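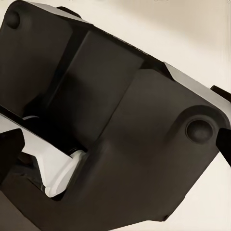
Eine Ortschronik ohne Aktenzeichen könne man nach dem Druck nicht mehr korrigieren, meint Senad Gashi; man könne sie dann nur noch glauben oder weglegen. Ihm sei deshalb ein schmales Heft mit vollständigem Nachweis lieber als ein Prachtband zum Jubiläum, in dem das Jahr der Stadterhebung auf drei Seiten drei verschiedene Werte habe.

Über uns

Jasum ist ein Büro für Gemeinde- und Verwaltungsgeschichte. Wir bearbeiten die Geschichte kommunaler Körperschaften: Gründung, Erhebung, Zusammenlegung, Grenzänderung, Amtsträger, Satzungen. Auftraggeber sind überwiegend kleinere Gemeinden, daneben Zweckverbände und Heimatvereine. Bau- und Kunstgeschichte sowie Familienforschung gehören nicht zum Leistungsumfang. Entsprechende Anfragen geben wir weiter.

Arbeitsweise

Grundlage jeder Bearbeitung ist die Aktenlage. Zuerst werden die Protokollbücher des Gemeinderats durchgesehen, danach die Gegenüberlieferung der Aufsichtsbehörde, zuletzt Zeitungen und private Nachlässe. Wo zwei Quellen voneinander abweichen, werden beide Angaben im Text genannt und die Entscheidung in der Fußnote begründet. Mündliche Auskünfte nehmen wir auf, führen sie aber getrennt vom Aktenbefund.

Datumsangaben werden nach Beschluss, Genehmigung und Inkrafttreten unterschieden. In älteren Chroniken fallen diese drei Zeitpunkte häufig zusammen, obwohl zwischen dem Ratsbeschluss und der Genehmigung mehrere Monate liegen konnten. Für Eingemeindungen erfassen wir zusätzlich den Tag der Vermögensauseinandersetzung, sofern ein Vertrag überliefert ist.

Amtsträgerlisten enthalten Amtsbezeichnung, Beginn und Ende der Amtszeit, Art der Bestellung und Fundstelle. Kommissarische Amtsführung wird gekennzeichnet. Lücken bleiben als Lücken stehen.

Laufende Vorhaben

Zirkumico ist unser Verzeichnis kommunaler Grenzänderungen. Es enthält derzeit 4.000 Datensätze. Jeder Datensatz verknüpft einen Rechtsakt mit der betroffenen Gemarkung und, soweit vorhanden, mit einem Kartenblatt. Einzelabfragen sind für Gemeindeverwaltungen kostenfrei. Gesamtauszüge werden nach Aufwand berechnet.

Cisternas befasst sich mit der Geschichte der örtlichen Wasserversorgung als Verwaltungsaufgabe: Brunnenordnungen, Anschlusszwang, Gebührensatzungen, Gründung und Auflösung von Wasserverbänden. Die Bearbeitung liegt bei Iara Daza. Der erste Teil reicht bis zur Einführung der Wasserzähler, der zweite ist in Vorbereitung.

Unter dem Titel Stelurier erscheint unsere Heftreihe. Ein Heft behandelt jeweils eine Gemeinde und hat höchstens 100 Seiten, den Anhang eingerechnet. Anhang und Register sind verbindlich, Abbildungen nicht. Manuskripte von außen werden angenommen, wenn die Fundstellen vollständig sind und die Signaturen dem heutigen Stand des jeweiligen Archivs entsprechen.

Aufträge und Ablauf

Vor einem Angebot steht eine Sichtung der Bestände vor Ort. Sie umfasst 2 Arbeitstage und wird gesondert abgerechnet. Das Ergebnis ist ein Bestandsbericht, den die Gemeinde auch dann behält, wenn kein Auftrag zustande kommt. Er nennt Laufzeit, Umfang, Erhaltungszustand und Sperrfristen der durchgesehenen Akten.

Akten werden grundsätzlich nicht aus dem Haus genommen. Gearbeitet wird im Archivraum oder in einem von der Verwaltung zugewiesenen Zimmer. Aufnahmen einzelner Schriftstücke fertigen wir nur mit schriftlicher Genehmigung an. Nach Abschluss erhält die Gemeinde sämtliche Exzerpte, die Konkordanz alter und neuer Signaturen sowie den Text in bearbeitbarer Form.

Die Druckauflage legt der Auftraggeber fest, die Mindestauflage beträgt 100 Exemplare. Berichtigungen nach Erscheinen werden gesammelt und als Nachtragsblatt geliefert.

Auskünfte

Schriftliche Anfragen bitte mit Angabe der Gemeinde, des Zeitraums und der bereits bekannten Literatur. Telefonisch ist das Büro freitags am Vormittag erreichbar. Für die Einsicht in die Handbibliothek ist eine Anmeldung erforderlich; vorhanden sind vor allem Amtsblätter, Gemeindelexika und ältere Kreisbeschreibungen. Ausgeliehen wird nicht.

Zuletzt aktualisiert: September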